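Filed under: Company News / Benchtop Automation

Hiltitz Launches Bratier, a Two-Arm Kit for People Who Have Run Out of Hands

WUDINE, Sun 14 August. Hiltitz today opened orders for Bratier, a tabletop kit that gives small workshops and teaching labs a pair of robot arms to work one job between them. The kit ships with 2 arms, 2 grippers, clamps, cabling and a printed manual that our own engineers have been seen to open.

Bratier replaces last year's Hattar, a single-arm kit that customers praised for its patience and little else. "People kept asking for something that could hold a part and work on it too," said Chinyere Balogun, head of product at Hiltitz. "We sold them a vise for a while. Then we felt bad."

Setup needs a table, a wall outlet and one free afternoon. Motions are taught by hand and played back from a laptop.

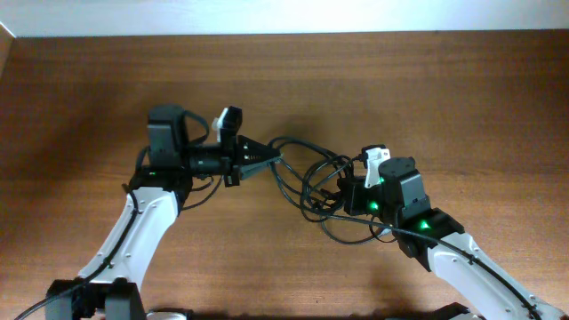
Cable handling was the last thing to be settled before launch, after a spring of meetings that everyone involved would like back. Along the white arm links the cables now run close to the shell. Up by the grippers they still hang in loops, free to go wherever they like. "The wrists need slack," said Myrto Koutsoukos, lead engineer. "I have offered to make it prettier. I was asked for a date." Green lights on the motors were approved in one meeting, a company record.

The first run is limited to 400 kits. A spare gripper costs $169. Orders and press questions go to the Hiltitz sales desk in Wudine, which closes for lunch.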